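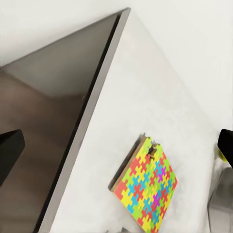 KEVIER - Members of a shared workshop on Mollier Street are building a robot arm meant to do one small job: put the last piece into a jigsaw puzzle.

The project, called Skastus, began in May in the back half of the Leclerc building, where the workshop rents space for wood, metal and electronics. Much of the work so far has been done on a computer. The group has drawn up the gripper, a table and a framed puzzle with a single gap near one corner, and it runs the arm against that model before trying anything on the bench.

Harriet Ridgeway, a retired sewing machine mechanic who leads the build, said the puzzle was picked over stacking blocks or pouring water.

"A block can be a little crooked and you would still call it stacked," Ridgeway said. "A puzzle piece is in or it's sitting on top of its neighbors. You don't have to argue about it."

The simulated arm had made 2,463 attempts at the last count. Ridgeway said most of the early ones failed in the same way, with the piece turned slightly too far and its knob catching on the rim of the slot. The group has since slowed the final part of the movement and added a short wiggle once the piece touches down.

Results have improved, she said, but she declined to give a success rate. The scoring script was changed partway through, and the older runs have not been checked again.

The bench version is less advanced. The base and the two lower joints are bolted together and can move under power. The wrist is on its third design after the first two sagged when the arm was stretched out. The fingers have been printed in black plastic, and the pads that go on them are still being tested. Rubber cut from a bicycle tube held the piece well but would not let go of it cleanly. A thinner silicone sheet is next.

Parts have cost $213 to date, not counting the motors, which came out of a pair of scrapped office printers and a broken treadmill. Members paid for the rest themselves. The workshop's monthly fee covers the printer, the drill press and the heating.

Color was the other problem. The puzzle in the computer model has bright pieces in red, yellow, green, blue and purple inside a light wooden frame, on a white tabletop. The first version of the vision program looked for a dark patch to find the gap, and kept choosing shadows instead. The current version compares the outline of the patch with the outline of the piece.

Ridgeway said she expects the same trouble on the real bench, where the light comes from a row of windows on one side and changes through the afternoon. A lamp on a fixed arm has been set up next to the table, and the group may hang a sheet over the windows.

"On the computer the sun stays where you put it," she said.

Six people work on Skastus regularly. Two of them handle the software, and the others split their time between the frame, the wiring and the puzzle itself, a wooden one that is being cut on the workshop's scroll saw. The first set of pieces came out too tight to lift by hand and was sanded down. A second set, cut with a finer blade, fits better.

The group plans to publish the drawings and the parts list once the wrist is settled. The simulation files will go up at the same time - they are large, and one member is still removing textures that were copied over from an earlier project and never used.

Anyone who wants to see the arm can stop by on open evenings, from 6 p.m. until the last person leaves. Visitors should use the side door, as the front entrance to the Leclerc building is locked after office hours. Children are welcome with an adult, but the area around the bench is roped off when the motors are on.

12 comments

Search local news, events, people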